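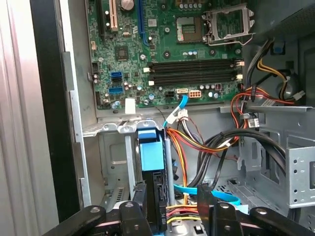

Donura Teardown, data card

Version notes: April release. Replaces the bench-only preview.

Summary

Donura Teardown holds 2,364 recorded episodes of a robot arm with a two-finger gripper working inside desktop computer towers at the Billgate refurbishing site. Recordings come from the wrist camera and the joint encoders. Of these episodes, 677 end with a handover to a bench worker.

Tasks

unplug_sata – grip and pull a SATA data cable
unplug_power – release a power connector from a board or drive
pull_drive – remove a drive from its bay or caddy
clear_loom – move loose wires out of the gripper's path

Opening the case, removing the processor and sorting memory are done by hand and are not included. Boards may reach the cell with empty sockets and memory slots. Do not treat an empty slot as a completed robot step.

Changes to the job

Before the cell was installed, each worker at Billgate stripped a full tower alone. The work is now split. Bench staff open and prepare cases, the arm handles cables and drives, and a cell operator takes handovers. Operators rotate every 60 minutes. No positions were cut during the recording period, but the piece rate was dropped and pay moved to an hourly scale.

Workers reported fewer cuts from drive cages and more waiting. Several asked for the handover tone to be lowered, and it was. Grading of reusable parts stayed with the bench staff, who can overrule the cell at any time.

Labels

Handover reasons are entered by the operator on the Lill panel: blocked, slipped, latch, unsure, other. The "unsure" code was added partway through and is underused in early sessions. Operator IDs are removed before export. Do not use handover times to rate individual staff – the license forbids it.

Known limits

Cable color is not a reliable guide to function. Crossing wires often hide the lower drive connectors. Force readings from the Zusis wrist sensor clip at the top of the range in pull_drive.

Files

episodes/ one folder per episode
labels.csv
splits/ train, val, test; the test split has 60 episodes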